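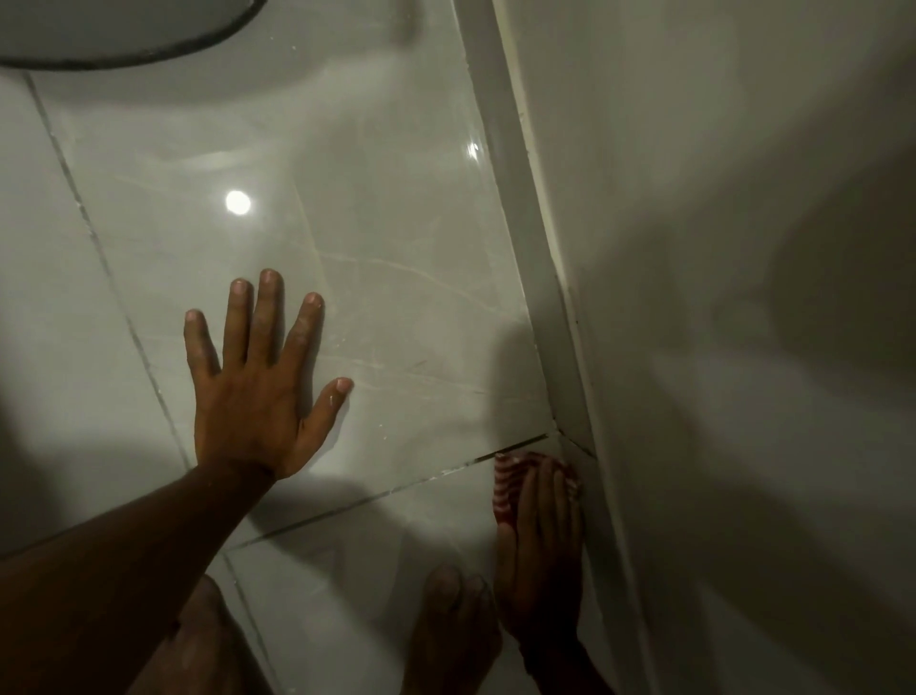 Most of a cleaner's day goes on edges, one reader of our last edition wrote in to say, and the book only gave them half a page. Fair point. So this chapter starts with edges.

Chapter 4
Hard Floors: Tile, Stone and Sheet

What you need from this chapter
Telling one floor from another before any water goes down
Why grout goes dark
Order of work in a room
Edges and corners
Drying times, and who walks on it too soon

4.1 Before you start

Look at the floor first. Glazed tile, unglazed tile, polished stone, sheet vinyl. They don't want the same treatment. Acid cleaner on marble eats the shine, and you can't mop it back on. If unsure, test a patch behind the door, wait 30 minutes, look again.

Glazed tile is easy going. The glaze keeps water out. The grout between doesn't, it's cement mostly, full of tiny holes, and dirty mop water settles in it. A grey floor with black lines is usualy a floor that has been mopped with a bucket nobody changed.

Case for this chapter: the Rurby day centre. Two corridors, a kitchen, 147 square metres of tile in all. The contract went from Gukik to Skitine in April and the new team found a dark band along every wall, widest by the kitchen door. Mop heads are round-ish, rooms are not. We come back to Rurby in 4.3 and again in the excercises.

4.2 Order of work

Dry first, always. Sweep or vacuum, then damp. Grit plus water makes a paste and the paste goes straight to the skirting. Far corner to door. Edges by hand, then the middle. Cloth folded, turned to a clean side often, rinsed in its own bucket.

Key words: glaze, grout, residue, neutral cleaner, dwell time. Definitions on page 186.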